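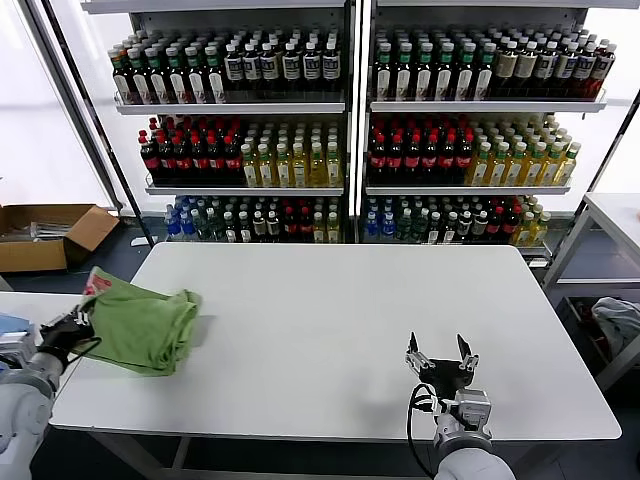
Lesex, the convenience store operator, says the robot it has been running at its Idholm store will stay on through December, and that two more shops could get one next year. The company calls it a "shift partner." Its job for now is cloths: picking them up, folding them, wiping down tables and putting the cloths away, in a part of the store where the bottled drinks are kept. At the table there, one black gripper has hold of a crumpled light green towel while the other arm waits with its fingers open, and behind them the shelves are packed with cola, tea-colored drinks and water. Stocking those shelves is still a job for people, and Lesex has not said when that might change.

The machine comes from Clokard, a supplier that also sells warehouse equipment. In a statement, the two companies said the trial had "freed up" 31 staff hours a month at Idholm. They did not say how the hours were counted, or whether the figure includes the time employees spend setting the robot up in the morning, clearing its work area and picking up whatever it drops.

Workers at the store say that last part adds up. Under the trial rules, one employee per shift is named as the robot's attendant. The attendant has to stay within earshot, press the stop button if a customer wanders too close, and fill in a log each time the machine gives up on a task. The log has 27 categories. There is no extra pay for the role, and the attendant is still expected to cover the register when there is a line.

"I used to wipe the table and go do something else," one employee said, asking not to be identified. "Now I stand there while it wipes the table."
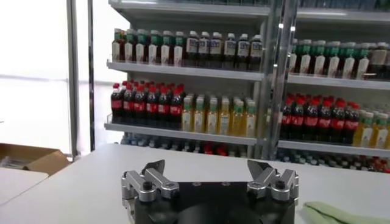

Lesex disputes that account and says attendants will be needed only until the software improves. It has given no target for when that will be. A similar promise was made two years ago with the company's self-checkout lanes, and those still have a person standing beside them at most hours of the day.

What has changed already is the schedule. Before the trial, the Idholm store had 37 employees on its books, many of them part-time. It now has 3 fewer. The company says all three left by choice and that the openings are "under review," a phrase that has been on the staff notice board since the robot came in. Evening closers say they have picked up the difference, mostly in restocking and cleaning the back room.

Kettani, the union that represents workers at several Lesex stores, has asked for the logs to be made public before any expansion. It also wants the attendant's job written into the contract with a pay grade of its own. Lesex says the logs contain technical information belonging to Clokard and cannot be shared – though it was happy enough to share the hours saved.

Talks between the company and the union are due to resume in December. The robot runs from 9 a.m. to 4 p.m. and is switched off for the evening rush.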